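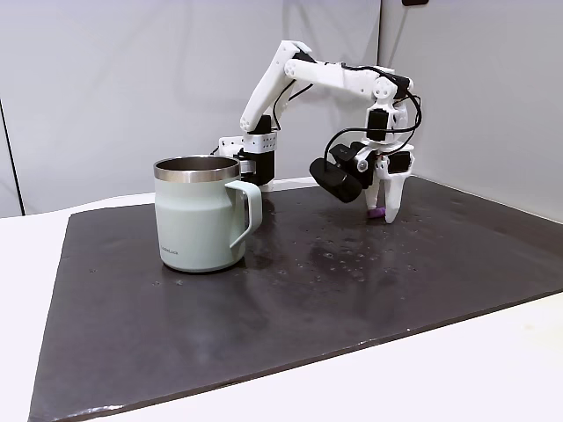 A white robot arm and a pale green mug on a gray mat.

The Greltthorpe town council wants to give itself four-year terms, and it wants to do it without asking us. The change would take effect in January. I think it should go on the ballot, and I think voters should turn it down when it gets there.

Council members now serve two years. Ewan Goodwin, who has held the Third Ward seat longer than anyone else on the current council, says that is too short. A new member spends the first year learning the budget and the second year running again. There is some truth in that. I covered the council for a long time and watched people vote on sewer bonds they plainly had not read.

But the short term is the only real check we have. Greltthorpe has no recall law. The town has no ethics board, and the county prosecutor has never shown much interest in what goes on here. If a member stops returning calls or starts doing favors for a contractor, the remedy is the next election. Under Goodwin's plan that could be almost four years off.

Look at the Henríquez paving contract. It was approved at 11 p.m., after most of the audience had gone home, with no second bid. Two of the members who voted for it were gone after the following election. One of them lost by 105 votes.

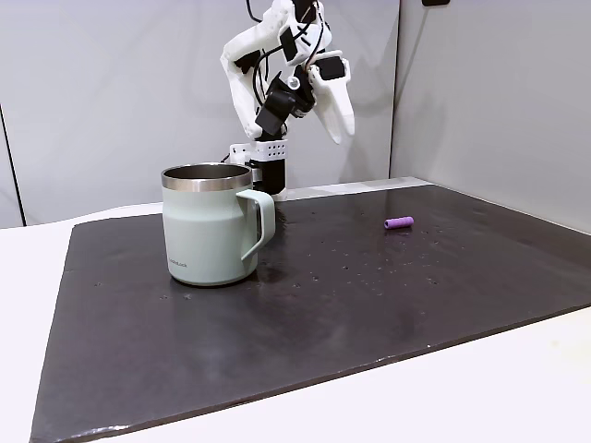 Supporters say turnout is so low that elections every two years are a waste of money. Last time, 2,725 people voted in a town where over 3,000 more were registered and stayed home. I don't like those numbers either. Holding half as many elections will not bring anyone back to the polls. Moving the vote to the same date as the state races might, and it would save money too. Teófilo Castaño proposed that last spring and could not get a second to his motion.

The way the plan is being passed bothers me as much as the plan. The town attorney says the charter lets the council set its own terms by ordinance. Maybe so. The section he cites was written to fill vacancies, and he gave his opinion in a memo of a page and a half. A member who votes to lengthen the term of the office he holds has a personal stake in the vote, whatever the memo says.

At the very least, the ordinance should not cover anyone now in office. Castaño has an amendment to that effect. Goodwin has called it a distraction and has not said how he will vote on it.

The public hearing is at 7 p.m. in the Toltum Street annex. Speakers get three minutes each and have to sign up with the clerk before it starts.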